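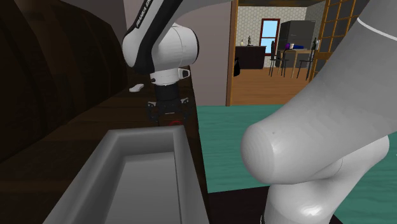
Bending over a returns table for a full shift was the part of the job that would be missed least, one employee told the meeting at which Perby presented its automation plan for the Udow returns center in September. The same employee asked who would answer for a mistake once an arm was doing the picking up.

Both points are addressed in the agreement that Perby and its Udow staff have now concluded. The company will introduce robot arms at the center's small-goods tables, where returned household and personal items are lifted from a work surface and placed in bins for inspection. The 21 employees who now do this work will remain employed at the center under their present contracts, and their hourly pay will not be reduced as a result of the change.

The center receives almost 3,000 small items on a busy day. They arrive mixed, often without packaging, and in no fixed position. Perby said that this variety had kept the work manual at Udow long after the handling of boxed goods was moved to conveyors.

The arms are being prepared in simulation under a project called Gounder. Items are set out on counters in computer-rendered rooms, and a simulated arm with a two-finger gripper practices reaching for them. The rooms do not copy the Udow center. According to the company, furnished rooms with differing walls, floors and lighting were chosen so that the system would not come to depend on one background. The work is reviewed from more than one viewpoint, including a close view past the gripper itself.

Employees from the small-goods tables have taken part in the review since the spring. They watch recorded attempts, mark the moment at which a grasp should have been abandoned, and note how they would have approached the item by hand. Perby said that straps, bands and other looped items had drawn the most comments. An experienced sorter will often turn such an item before lifting it, and the written work instructions at Udow had never mentioned this step. It has since been added to them.

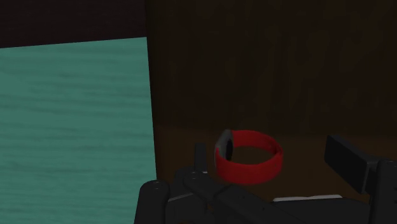 A red band with a gray segment, beyond the gripper in one of the simulated rooms.

Under the agreement, each employee at the tables will receive 10 days of paid training before the first arm is put into service. The training covers starting and stopping the equipment, clearing a dropped item, and recording a fault. It takes place during scheduled hours. Those who do not wish to work beside an arm may ask for a transfer to inspection or packing, and requests made before the training begins will be given priority.

The role of sorter will be renamed table operator. An operator will supervise the work at the tables, take over items that the system declines, and carry out the first quality check on each full bin. Perby had first proposed that an operator supervise several tables alone. Staff representatives objected that this would leave too little time to check the bins properly, and the final text limits each operator to two tables during the introductory period.

On the matter of errors, the agreement provides that damage to an item while it is being handled by an arm will not be entered in an employee's personal record. Stop times will be logged by table and not by person. Representatives had asked for this in writing after learning that the existing handling software at the company's Uvari warehouse could sort its reports by employee name. Perby said the function had been switched off at Uvari and would not be installed at Udow.

Not every request was met. Staff had sought a higher pay grade for the new role from the first day. The company declined, and the question has been deferred to a review that will be held 6 months after the equipment enters service. The review will also consider the noise level at the tables, the length of rest breaks, and whether supervising the arms proves more tiring than the manual work. Employees will complete a written questionnaire in advance, and the combined results will be posted in the break room.

Several who attended the meeting expressed doubt about the last of these points. Standing and watching for hours was harder than it sounded, one said, and the training plan devoted very little time to it. Perby has agreed to rotate operators between the tables and the inspection area at midday, with the schedule to be drawn up by the shifts themselves.

No arm has yet been installed at the Udow center. Perby said that the simulated work would continue through the winter and that a single table would be converted first, with manual sorting maintained at all others. Results in simulation will not by themselves be sufficient for that step. The company has undertaken to run a separate trial with real returned goods, outside normal receiving hours, and to invite staff representatives to attend.

The floor plan for the first table has been posted at the employee entrance. Comments on the placement of the stop buttons and the walkway behind the bins may be handed in at the shift office until the end of the month.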